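Prundar: a pile of movie reviews, sorted

Hi! This is the readme for Prundar, my collection of short write-ups of Asian genre movies (mostly thrillers, a lot of cop stuff, more ghost stories than I meant to watch). There are 668 reviews in it as of November 2022. I wrote nearly all of them myself over too many late nights, and Junhao Tan wrote the ones signed JT. If a review is nicer about musicals than you'd expect, it's one of his.

What you get

reviews.csv has one row per review. The columns are title, alt_title, year, country, director, runtime, score, signed, text. The text folder has the same reviews as plain files, in case you just want to read them on the bus.

alt_title is a mess and I'm sorry. A lot of these movies went out under three or four English names, and I put in whichever one was on the disc I had. If you're matching against another list, go by year and director first and only then look at the title.

Scores

Scores run from 0 to 20, whole numbers only. I started out with stars and then kept wanting half stars and quarter stars, so I gave up and moved to 20 (the old star ratings were multiplied out, so you'll see a bunch of 5s, 10s and 15s in the early rows). Anything under 6 I probably finished only out of stubbornness. Junhao scores higher than I do! Please don't average us together without looking at the signed column.

Spoilers

Reviews that give away an ending have [SP] at the start of the text. I went back through the twist-heavy ones in June and tagged a bunch I'd missed, but I'm sure there are more hiding in there. Write to me if one gets you.

Versions

Prundar 3 is the current one. It drops the festival capsules, which were two lines each and no use to anyone, and fixes the accents that turned into question marks in version 2. Runtimes are from the cut I watched, so a movie with a longer home cut may look off by ten minutes or so.

The scripts

mikine.py cleans up the text and sakamoto.py builds the CSV. Run them in that order. Both want Python 3 and nothing else. If sakamoto.py stops with a complaint about an empty director field, open the file it names and fill it in by hand, that's what I do.
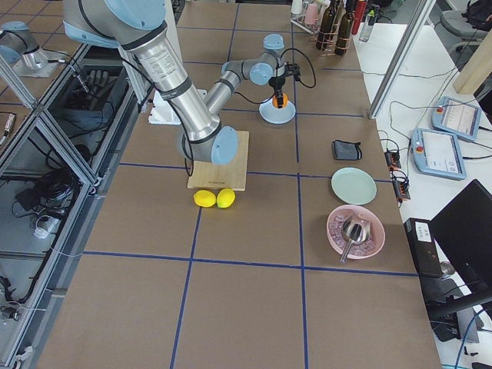
Robot arm over the blue-taped table, something orange in the gripper.

Using it

Take the reviews, quote them, count the words in them, whatever you like. Just keep the signed column with the text so Junhao gets his credit. Don't repost the whole set as your own site, please, it's happened once already and it was weird to find myself arguing in somebody else's comments.

Still to do

- country for co-productions (right now it's just whoever is listed first)
- the Caltell box set, four discs in and it's slow going
- a proper list of duplicate titles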